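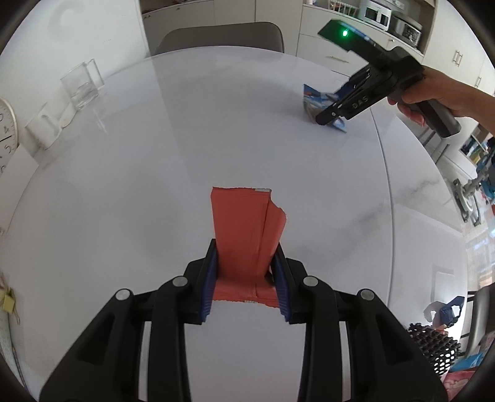 A red-orange packet over a glossy white tabletop.

My mother kept a drawer for the small things you couldn't throw away and couldn't quite use, and I have come around to thinking she was right about most of it. She saved string, and stubs of birthday candles, and the good buttons off shirts that had gone to rags. We children laughed at her, of course, and then every November, when a coat came apart at the front, there we were with our hands in her drawer.

I moved house last year – a smaller place, on the Tralwood side of town – and packed 7 boxes of what I can only call drawer. I meant to be strict. I gave away 2 of them and felt very grown up, and within a week I was at Desico paying for picture hooks, which I had owned by the dozen.
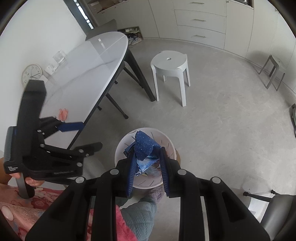

Last changed: June 2025

So I would like to say a kind word for keeping a little. A whole garage full is a burden to the people who love you, I know that. But one drawer, a deep one if you can manage it, seems to me a fair thing to ask of any kitchen, and I hope my own children will laugh at mine for years yet.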